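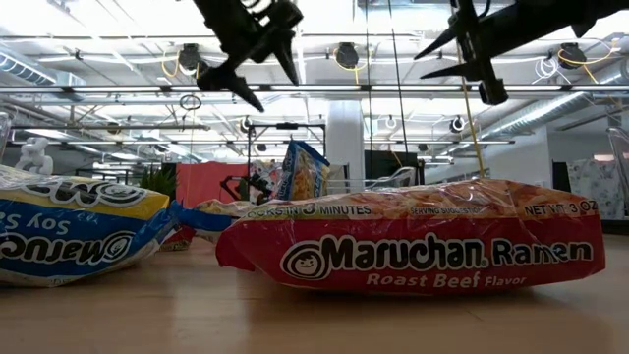

Two-arm policy handles crinkled packets without depth input

May 2018

A group at Brillmont has reported results for a learned control method that lets a two-arm robot pick up and place soft-wrapped food packets using color video alone. The method, named Pradus, was trained on 1475 demonstrations recorded by human operators guiding both arms. It completed the pick-and-place task in 76 percent of evaluation trials on packets that did not appear in the training set.

Instant noodle packets were chosen as the main test item. The wrapper is partly transparent and reflects overhead lighting, and both properties degrade the output of common depth sensors. The sealed ends also bend under light contact, so a grasp that closes on the crimp tends to rotate the packet. Flavors such as roast beef and soy sauce differ in color and print layout, and packets were presented flat, upright, inverted and partly overlapping on a wooden table. The lab's room lighting was left on during all recordings.

Pradus takes views from a fixed camera and one camera on each wrist. It predicts a short sequence of joint positions and finger openings for both arms, executes the first part of that sequence, and then predicts again. No model of the object is supplied. An earlier version predicted a single step at a time and often stalled above the table with the fingers open, a failure the authors attribute to pauses in the operators' recordings.

"The pauses were in the data, so the policy learned them," said Noémie Gaillard, who led the work. "Predicting a longer sequence removed most of that. Filtering the pauses out by hand gave a smaller gain and took much more time."

The baseline was a conventional pipeline in which a depth image is segmented, grasp candidates are ranked, and a motion planner moves one arm. Using the same packets and table, the baseline succeeded less often on transparent wrappers and performed comparably on opaque cartons. Its planning time was shorter when a packet lay alone, but increased when packets overlapped.

The group also varied the amount of training data. With 700 demonstrations, the policy learned to approach the correct packet but frequently closed too early. Most of the improvement beyond that point came from grasp timing. Adding demonstrations of a single flavor had little effect on results for the others.

Remaining failures fall mainly into two types. In the first, one arm displaces a neighboring packet while reaching for the target. In the second, the fingers close on loose wrapper and the contents slide to one end during the lift. Régis Guillot, who ran the evaluation, said force sensing at the fingers would probably address the second type but not the first.

The recordings and training code are to be released in August. A follow-up study will run the same policy on Besson arms, with no new demonstrations, to measure how far the result depends on the original hardware.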